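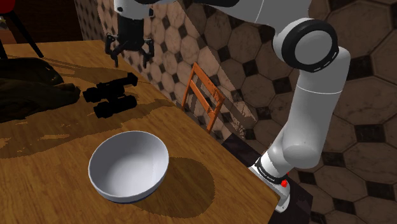
Gopinath Namboodiri asked, on reading the first draft of this section, why a lab that had not yet bought a second arm should spend five months in simulation before signing the order. His view was that the price of the arm was known, the delivery time was known, and the simulation work could be done while the crate was in transit. We kept the order of work as it was, but his question changed how we report the costs, and the rest of this section is arranged to answer it.

**Figure 3.** Simulated tabletop used in the planning study, with the arm at the table edge, the gripper open, and a bowl and a pair of binoculars on the table.

## 4. Planning the Purchase

### 4.1 What had to be decided

The Grallodmont project began with one arm and one gripper, both bought under an earlier grant. The renewal allowed for a second station. Three items were open when we started: whether the second arm should match the first, which gripper to put on it, and how much of the money to hold back for spares and repair.

Most published cost tables for manipulation labs list the arm, the gripper and the cameras, and stop there. Our records from the first station showed that this leaves out a good deal. Mounting plates, cable guides, replacement finger pads, a second power supply and the electrician's visit were all paid from a general supplies line, and it took Aishwarya Kaimal most of a week to pull them out of the old invoices. Together they came to $3370. None of them had been in the original budget.

### 4.2 Use of the simulated station

The simulated station (Figure 3) was built to settle the questions that depend on geometry. These are the reach of the arm from a mount beside the table, the clearance between the gripper and objects already on the table, and the size of object the fingers can close on. It was not used to choose between suppliers on build quality, and it could not have been.

We placed household objects of mixed shape on a wood-grain table and planned grasps on each of them from above. The bowl is wide compared with the gap between the fingers, so a grasp over the whole body was ruled out and the planner had to work at the rim. The binoculars have two barrels lying side by side, and a grasp can be planned on one barrel or across the joining section. Shapes like these were kept in the set on purpose, as a gripper chosen on boxes and cans alone would have told us little about the tasks in the renewal.

Each candidate layout was run with 40 object placements. Placements were drawn once and reused, so that a change in the result could be put down to the change in layout. Lighting was varied between runs, including low side light that throws long shadows across the tabletop, because the cameras for the second station had not been ordered either and we wanted to see how the detector coped.

Two mounting positions were compared. With the base at the corner of the table, the arm reached the far part of the tabletop but had to fold tightly for anything close to the base. With the base at the middle of the long side, the near placements were easier and the far corners were lost. We chose the corner mount. The near area can be left clear by the person setting out the objects, and the far corners are needed for the sorting task.

### 4.3 Quotations

Quotations were requested from Widia and Nandier for the gripper and mounting hardware, and from Grabowska for installation. The arm itself was not put out for comparison after the layout study. A matching arm let us share spare parts and controller software between the stations, and Muthu Raju estimated that supporting a different model would take him roughly 2 months.

The gripper quotations were harder to compare than we expected. Widia quoted a unit price with the coupling included. Nandier quoted a lower unit price and listed the coupling, the cable and the license for the driver separately. Once these were added, the Nandier gripper cost more. We asked both firms for the price of a set of replacement fingers and for the delivery time of that set, and we would advise other labs to do the same at the first contact. Widia answered within the week. Nandier's answer came after we had closed the comparison.

The Grabowska quotation for installation was $2090. It covered drilling the mount, leveling, and the safety check, and it did not cover moving the existing table. We moved the table ourselves.

### 4.4 Holdback for repair

Fiona Gourlay argued for a larger repair line than the first station had, and the invoices supported her. Finger pads and cables made up most of the repair spending in the first year. The arm needed no paid repair in that time, but the one service visit after the warranty used up what was left. For the second station we set the holdback equal to one replacement gripper plus one service visit. Anything unspent by November moves to the camera line.

### 4.5 Limits

The layout study says nothing about wear. Contact at the bowl rim in simulation depends on friction values that we set by hand, and a different choice would move some grasps from success to failure. Meenakshi Kotian repeated the corner mount runs with lower friction and found that the ranking of the two mounts did not change, although both did worse. We did not repeat the gripper comparison in the same way.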